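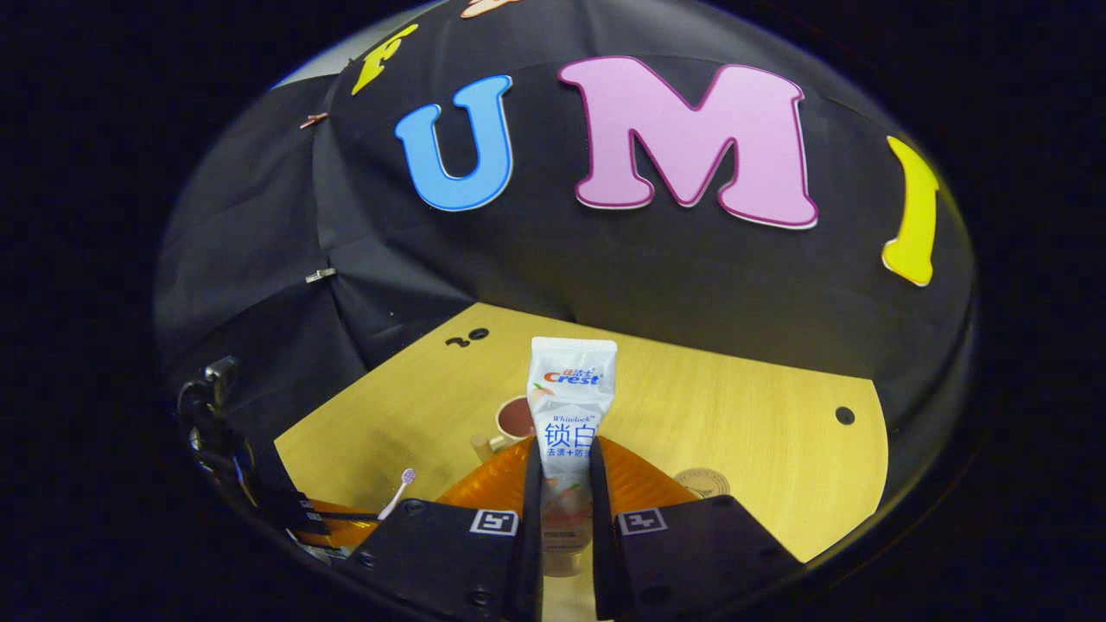 Big letters on black fabric

Hi all,

Sorry for the slow answer, I was doing the books. Fermín Gaete wrote on this list in July 2023:

> We make soap and have two people on payroll. Fundow has offered us a
> loan of 2375 to buy a second cutting table and a bigger mixer. Orders
> are steady but not growing. Everybody tells me to take it while the
> rate is good. Would you? And does anybody use Iltix for invoices?
> Fermín

Fermín, I wouldn't, or at least not yet. I did more or less what you're describing when Verkstead was only a bench and a sign. I borrowed for a bigger press, and then I spent a whole winter hunting for work to feed the thing! The orders I found were the ones with thin margins and customers who paid after 30 days if I was lucky. I was busier than ever and took home less.

What would I do with the money? Probably borrow 1000 of it, if Fundow will split it, and put that into stock and a bit of a cushion so a late payer doesn't ruin your month. Then raise your prices a little and see who complains. (In my case it was one customer, and he still buys from me.)
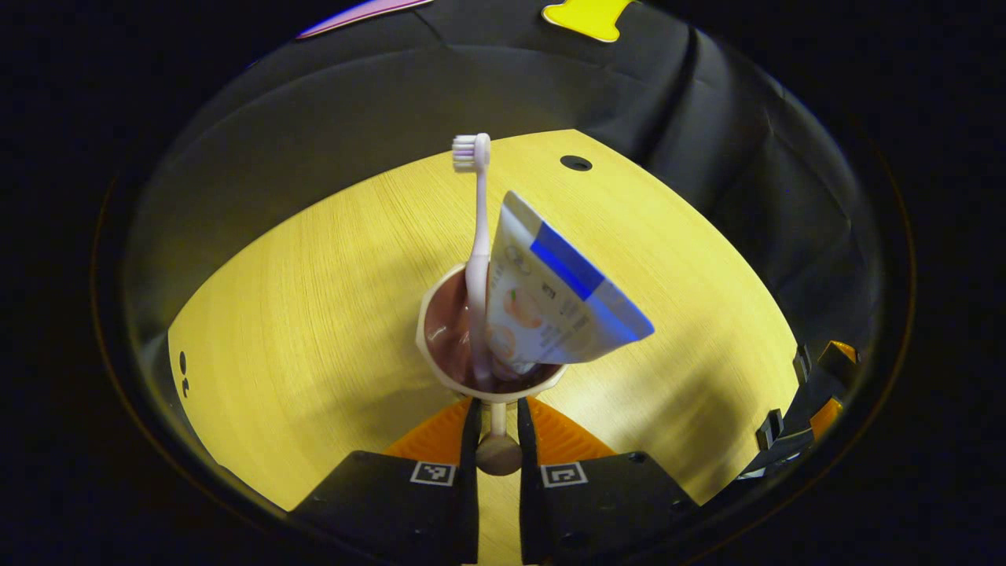
The other thing I'd look at is whether you could sell more to the people who already buy from you. You've got soap, so you're in their bathroom already. Think about what sits beside it — a little cream-colored cup with a pink toothbrush and a tube of toothpaste in it, say. Could you buy in a cup like that and sell it with the soap as a set? No mixer needed, and you could try it with a small batch before August is out. Lubis did it with their candles and matches and they're still a team of two, quite happily.

On Iltix: I use it, it's fine, the reminders are good and the tax report is a pain. Export it every month and don't leave it to year end like I did.

Write to me off list if you want to see my spreadsheet for the press. It's ugly but the numbers are all there.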